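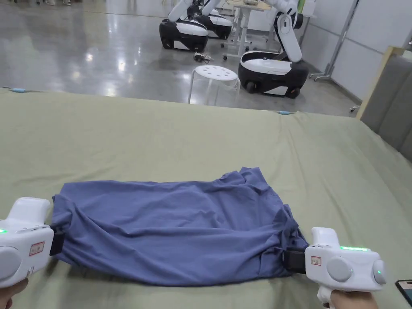 February, pitch notebook, second half of the month

Started the morning with the subject line test and I'm still grinning. We split the Umdale list down the middle, 50 reporters on each side, 100 in all. Same story, same body text, same send time (9:40, after the morning meetings but before people start thinking about lunch). Side A got the subject line the client likes, the one with the company name first and the word "launches" in it. Side B got the plain one: "Why three ferry towns share one night bus."

Side B was way ahead on replies by noon. Not opens, I've stopped trusting opens. Replies, with words in them! Two of those were "no thanks, but keep me on your list," and I'm counting those as good news. One was from a transport writer who hasn't answered us since we took on the account, and she wanted to know who decides the timetable. That's a real question and we had no answer ready. Fix: every pitch gets a short sheet behind it with the five things a curious person would ask next. Should have been doing this all along.

To try next: same test with the Lundard story, but switch the send time and keep the subject line fixed. One change at a time. (Last month we changed the subject, the time and the sender in one go and learned nothing at all.)

Notes on the list itself. Şengül and I went through the old Skandport media list, which had 300 names on it when we opened the file. After taking out dead addresses, people who have moved beats, and a heap of duplicates, we are down to 186. It hurt a bit to watch the number drop, and then it felt great. Şengül's way of doing it is much better than mine: she reads the last two pieces by each person before deciding, and writes a line next to the name in her own words. "Likes numbers, hates quotes from bosses." "Only covers the harbor if there's a fight about it." I could pitch from those lines alone.

Her rule for borderline names: if you can't think of one story of ours they'd be glad to get, out they go. I argued for keeping a handful of editors "just in case" and lost. Fair enough.

11:15. Call with Dağdelen. They want a bigger splash for the spring program and asked for a press event in the main hall. I said what I always say, that it's hard to get people across town on a working morning, and then they told me about the rehearsal room. They have a room where the whole program gets tried out, mistakes and all, weeks before anyone sees it. I nearly dropped the phone. Let two or three writers sit in on a rehearsal, no speeches, coffee on the side table. So much better than a podium! They weren't sure about showing something unfinished. I've promised a one-page outline so they can talk it over with the performers first, and we don't go ahead unless the performers are happy with it.

Things to put in the outline:
who is in the room and who isn't
what can be quoted on the day and what waits until opening
whether photos are allowed (ask, don't assume)
one contact, with a phone number that gets picked up

Afternoon, rewriting. Took the Lundard release from a page and a half down to a page. The news was in paragraph four, again. Moved it to the top, cut the second quote, and changed "solution" to what the thing is, a booking desk. Read it aloud twice. Still one ugly sentence in the middle about regional partners, and I can't lose it because the partners have to be named. Maybe a list at the bottom? Ask Şengül.

Small one for everybody: please put the embargo time in the first line of the email AND in the release. We had it only in the release on the last Umdale send and I spent twenty minutes on the phone being very polite.

Open for tomorrow: answer the timetable question (call Umdale before ten), first draft of the Dağdelen outline, question sheet for Lundard, and paste Şengül's lines into the shared list so they aren't only in her notebook.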